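Call for Participants: Home Testers for the Hoani Simulator Kit

Trestetti is looking for people who will use our practice kit at home and tell us plainly what they think.
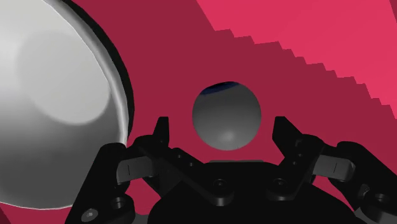 View from behind the gripper in a Hoani practice world, with the small gray ball between the two fingertips.

What is Hoani

Hoani is a software kit for learning to control a robot arm on an ordinary computer. You do not need a real arm. The kit contains practice worlds, a set of tasks and a small hand controller, which we send by mail. Until now it was used mainly in technical schools. Before we offer it to private customers, we want to know how it works for people who learn alone, in the evening, with nobody at the next desk to ask.

The first tasks use simple shapes and strong colors. Later tasks ask you to pick up, turn and place objects, and to write short programs which do the same work without your hand.

Who we are looking for

We have 60 places. You can apply if you:

- are 18 years or older
- have a computer which is not older than six years, and a stable internet connection
- can read instructions in English (perfect English is not necessary, ours is also not perfect)
- have four free hours per week during the test period

Experience with robots is welcome but we keep half of the places for people who have none. If you already teach with a similar product, please write this in your application. It does not exclude you.

We are sorry that we cannot accept people who work for Trestetti or for our distributor Bastamis, or who live in the same household with such a person.

What you will do

The test starts in February and takes eight weeks. In the first week you install the kit and complete the introduction. From the second week you work through the tasks in your own order. The software saves how long each task took and how many times you started it again. It does not record your voice, your face or your room.

At the end of each week you fill in a short form. Two times during the test we call you for a talk of 30 minutes, between 9 a.m. and 8 p.m. your time. Please tell us also about the small annoying things, for example a button with a strange name or a view which makes the distance hard to judge. The distance between gripper and object is the point where school users complained most, and we have changed the camera views two times already. We would like to know if the present ones are good enough.

What you receive

Each participant who completes the eight weeks receives 260 euros. If you must stop earlier, we pay for the full weeks you have finished. You may keep the hand controller, and your Hoani license stays active for one year after the test. Travel is not needed and there are no costs for you. The mailing of the kit is paid by us in both directions, in case you want to send it back.

The payment may be taxable in your country. We send you a written confirmation, but we cannot give tax advice.

Optional second part

After the main test, 12 participants can try their programs on a real arm in our workshop in Ellemow. This is one day, and lunch and the train ticket are paid. You can say yes or no to it in the form, and your answer has no influence on the selection.

How to apply

Please fill in the application form on our web page, reference number 572. It takes ten minutes. You will be asked for your age group, your computer model and a few sentences about why you are interested. A CV is not required - please do not send one.

Applications are open until the end of January. We answer everybody, also when the answer is no.

Questions before you apply go to Maxine Kerslake, user testing, Trestetti, telephone extension 505, mornings from 9 to 12.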